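Cusalis Door Task Set, order code 957

Task set for student clubs working with a two-arm robot and front-loading laundry machines. Covers door opening, loading from a basket and door closing. Supplied as task sheets, scoring sheets and a roll of green floor tape. Robot, machines and baskets are not included. 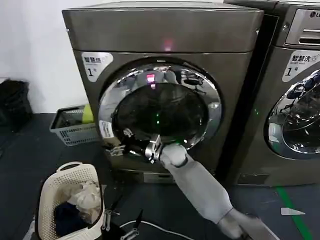 Nivero, January

The Mbwambo class runs the set on two front loaders standing side by side. For the door task the gripper takes the chrome ring at its lower left edge. Polished rings give strong reflections – teams using head camera images only should allow extra time for tuning. A fabric sleeve on the arm is permitted, provided the fingers stay clear.

Scoring: 50 points for a door opened fully, 200 for a complete run. A run stops if the arm touches the floor tape.

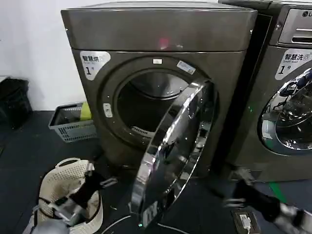
Classroom sets > Household tasks

Floor layout: basket to the left of the work area, tape in front of the right-hand machine. The open door swings low over the floor, so route mains leads before placing the robot. Both arms may be used at once.

Pack contents: 157 printed sheets, tape, rule book. Spare sheets are ordered separately under Dratamov refills.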